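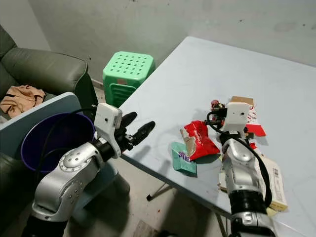 Kacper Wasilewska asked whether the wrappers should be sorted before they leave the table, or swept into one bin and sorted later. The reply depends on how the building's waste is collected, and the responses below have been kept together for that reason.

Community Help > Shared Spaces > Cleaning and Waste

Question
Clearing snack packaging from a folding table after group use

Our association reserves the ground floor room at Lalloton on two evenings each week. Snacks are set out on a folding table, and at the close of the evening the top is covered with empty bags, wrappers, torn pieces of box and small scraps. We have one purple plastic bin, which we place beside the table. The building rules require cardboard to be kept apart from general trash. They say nothing on snack bags with a silvery lining. Several members have been placing these with metal recycling. Is this correct? I would also like to know whether the bin should stand under the edge of the table or be lifted onto it, as a good deal of the small debris ends up on the floor.
Posted by Kacper Wasilewska
Viewed 239 times

Answer 1
Marked as helpful by 5 members

Snack bags with a shiny inner layer are usually plastic film with a very thin metal coating. They should not be placed with cans or foil. Most local programs treat them as general trash unless a separate film collection is offered. Please consult the list issued by your own hauler, as the rules differ from one town to the next.

The following order is suggested for clearing the table:

Remove the cardboard first and flatten it. Boxes with food residue on them should go in the trash unless your hauler accepts them.
Check that each bag is empty. Crumbs left in a crumpled bag will fall out when it is picked up by the wrong end.
Place the large bags and wrappers in the bin by hand.
Gather the scraps with a dry cloth or a bench brush, working toward the bin.
Wipe the surface with a damp cloth and a small amount of dish soap. Dry it before folding the legs.

The bin should remain on the floor, with its rim below the table edge and as close to it as possible. A gap between the two is the usual cause of debris on the floor. Bins that have stood on the floor should not be placed on a surface used for food.
Rajkumari Nautiyal

Answer 2

Just use a bigger bag and tip everything in. We did it this way at Adport until December and no one complained.
Edvin Solheim

Comment on Answer 2
The original question states that cardboard must be kept apart. Tipping everything into one bag would not meet that rule.
Reynaldo Mangubat

Answer 3

I agree with the first answer in regard to the lining. I would add that wrappers printed in bright colors on both sides are sometimes coated paper and sometimes plastic. If the wrapper springs back after being crushed in the hand, treat it as plastic.
Babar Rajput

Last edited Tuesday, June 24, 2025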